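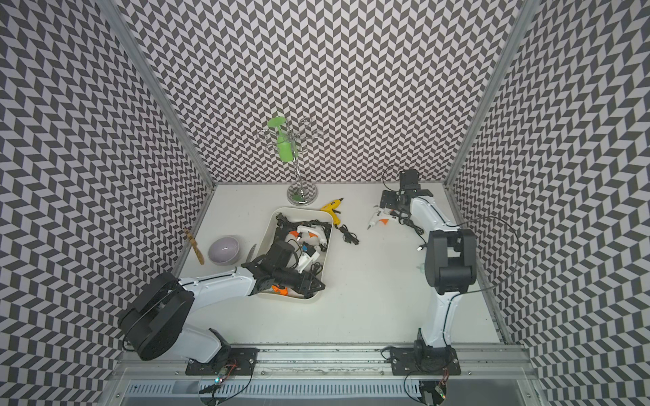

How does a glue gun work?

I love glue guns. I have more of them than one person needs, and if you have ever made a cardboard castle or a pom-pom owl at school, you may have met one yourself. So let's find out what goes on inside!

First, the glue. It doesn't start out runny like the white glue in a bottle. It starts as a stick, a bit like a see-through crayon. The stick is made of a special plastic mixed with some sticky stuff and a little wax. When it's cold, it's rubbery and you can bend it. When it's hot, it melts and flows like thick honey.

The gun has a hole at the back where the stick slides in. At the front there's a metal nozzle, and just behind the nozzle is a heater. Plug the gun in and electricity runs down the cord and warms the heater up. I leave mine for 3 minutes before I start (I usually spend those 3 minutes hunting for the scissors).

Now squeeze the trigger. Inside the gun, the trigger pushes the stick forward a tiny bit. The cold part of the stick shoves the melted part, and out comes a blob of glue. The stick is doing the pushing itself, like the plunger in a syringe. Isn't that clever?

Once the blob is out, it starts to cool. It sinks into all the little bumps and dents in your cardboard, then goes hard and grips them. That's why hot glue holds so well on rough things like felt and wood, and so badly on a shiny cup or a smooth metal stand. There's nothing for it to grab! You can often peel it right off with your fingernail when it's cold. 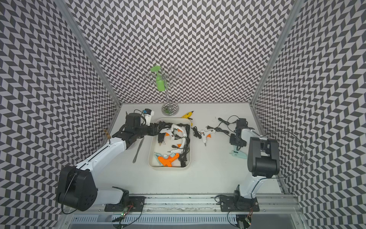 Cords are the other thing I should tell you about, because cords are sneaky. Put a few glue guns in one tray and their cords wind around each other and around everything else. Pull one and you only make the knot tighter. Start at the plug end instead, and follow one cord back to its gun, lifting it over and under the others as you go. Then fold it up in loops and wrap a twist tie around it. I did all of mine one wet afternoon in February and was very proud of myself — they were in a muddle again by the weekend.

A few rules before you try it:

Always have a grown-up with you. The nozzle and the glue can both burn you.

Never touch the glue to see if it's ready. Poke it with a craft stick.

Unplug the gun when you stop, and let it cool all the way down before you put it in the tray.

If hot glue does get on your skin, hold that spot under cool running water and call your grown-up right away.

Contact Wadada | © Wadada | Back to top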